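Home Help Topics Forum Search

Router drops out every evening – my running log

2 min read

May 11, 2020. Right, so the Olik router has been losing the broadband every night since we moved the study round, and I promised Werkico support I'd write it all down. Ticket 238, if anyone there is reading!

First go: turned it off, waited, turned it back on. Fine for 25 minutes, then the orange light again. Swapped the cable for the spare one (the blue one from the loft) and got exactly the same thing.

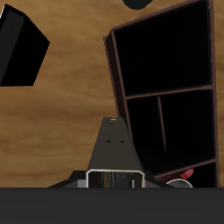

Black box, wood grain.

Second go: I rang the helpline and got a very patient chap who had me change the wireless channel from auto to 11. Speed went up to 64, which cheered me up no end, and then it all fell over during the quiz. I've also turned off the guest network – we never have guests on it anyway.

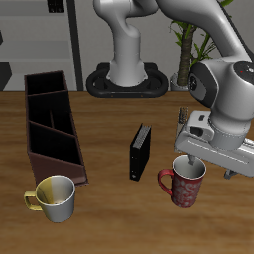

Third go, and I think I'm getting warmer. The log page shows the line dropping at the same moment the heating comes on, give or take a few seconds. I've moved the power lead to a different socket and so far it's held all evening. Not closing the ticket yet though, I've been caught out before.

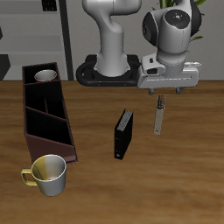
Raelene Rakena: Mine did this until I took the extension lead away completely. Try it straight into the wall for a night.

Comments (2)

Haoran Qin: Same router, same orange light. Did you update the firmware?

Reply: Not yet, that's tomorrow's job!

Previous Next Back to top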